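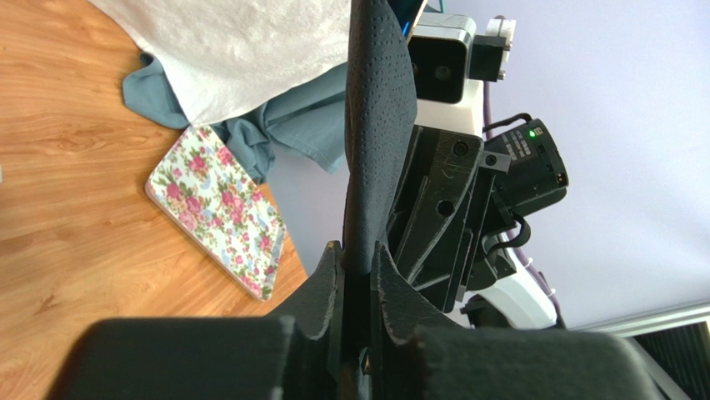 How do you fold small stretchy things so they stay folded?

Posted in Laundry & Linens by Banafsheh Moradi

I have made my peace with towels. Towels want to be folded. You do it in thirds, you put it on the pile, and it is still a towel in April. My problem is everything else in the basket, by which I mean the little dark pieces: headbands, a perforated strap off a back support, cleaning cloths, one item that may be the lining of something. I fold them on the wooden table in the spare room, where they open back up while I'm reaching for the next one.

The worst are the small cloths with some give in them. I take a corner in each hand, pull, and get a triangle with a twist in it. I turn it over and get the same triangle facing the other way. My mother-in-law could do this while talking on the phone and she has declined to explain how.

I've tried rolling (they unroll) and I've tried a drawer divider from Murnel, so now the mess has compartments. I don't want to buy anything else. I also don't want to be told to own fewer cloths. Is there a way of folding these that holds, or do people just stuff them in and close the drawer quickly?

3 replies

Efraín Yupanqui

The twist comes from where you're holding it. If you pick up a cloth by two corners that aren't neighbors, you're holding the diagonal, and the rest hangs down in a triangle and does what it likes. Find one corner, then run your other hand along the hem until you hit the next one. Don't jump across. On a dark cloth you can barely see the hem, so do it by feel.

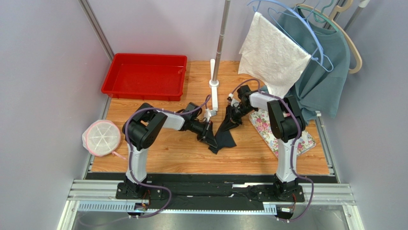 Once you have two neighboring corners, stop pulling. Let it hang for a second, lay the far edge down on the table first and bring your hands toward you as you lower the rest. Smooth from the middle out. Stretchy fabric that gets folded under tension goes back to its own size as soon as you let go, and takes your fold with it.

For the fold itself:

Fold in half, hem to hem.
Fold one third in from the left.
Fold the right third over, and tuck its edge into the pocket the first fold made.

The tuck is what holds it. It will survive a drawer, though I wouldn't throw it across the room. Anything smaller than your hand isn't worth folding in my opinion. Lay those flat in a stack and put a towel on top.

The perforated strap is a different animal. Foam and that sort of material don't crease, and you'd be sorry if they did. Coil it loosely around three fingers, starting from the narrow end if it has one, and stand the coil on its side between two folded things that can keep it in line. I have kept a strap like that for years next to the pillowcases. They aren't friends but it works.

Also, fold the big stuff last. If the towels are already on the table you end up working in whatever corner is left, and half your trouble may be elbow room.

Litari

just stuff them in and close the drawer quickly

Schumacher

I agree with Efraín on the corners but not on the order. Towels first, always, because then the pile looks like progress and you're less likely to wander off. I have been known to leave a basket of small cloths for 17 days on the grounds that the towels were done.

One thing to add. Fabric softener makes stretchy cloths slippery and they slide out of any fold you put in them. Skip it for that load. If they're microfiber you should be skipping it anyway.

Comment from Banafsheh Moradi

Tried the tuck on four cloths last night. Three have held. The fourth is the one that may be a lining, and I now think it has no corners at all, which would explain a great deal. The strap is coiled and standing between two pillowcases, looking more organized than I am. Litari, I appreciate your candor and will be using your method on the rest.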